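Home Blog Archive About

September 3, 2025
By Kvido Mikuš
3 min read

I finally dealt with the glasses. We had almost 20 of them in the Mornside apartment, and half came from my aunt in July, wrapped in newspaper. The plain ones go on the gold wire rack. The goblets are harder, as the bowls are wide and the stems are short.

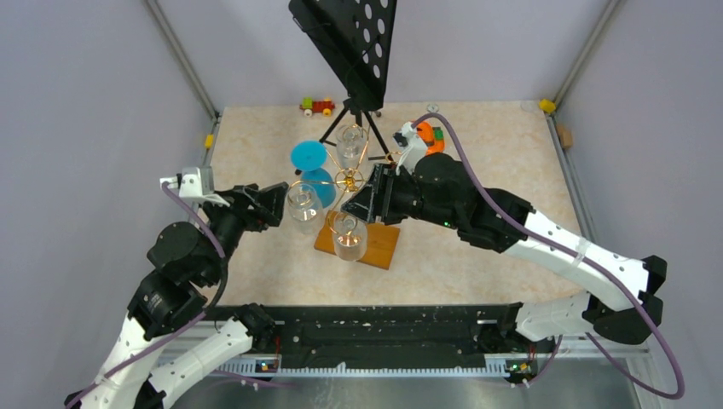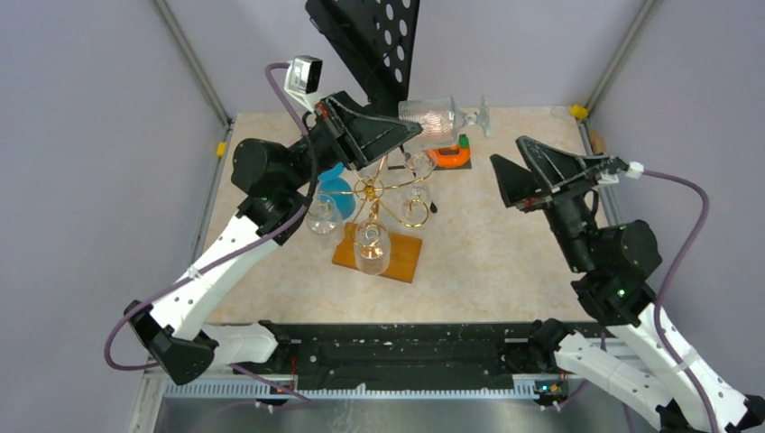

Clear glass over the beige marbled top: a cup and the rack first, then a textured goblet.

I kept six goblets and gave the rest to Godine, the thrift store on the corner. They take glass on weekdays only. The rack needs a liner under it, so I'll look for one next week.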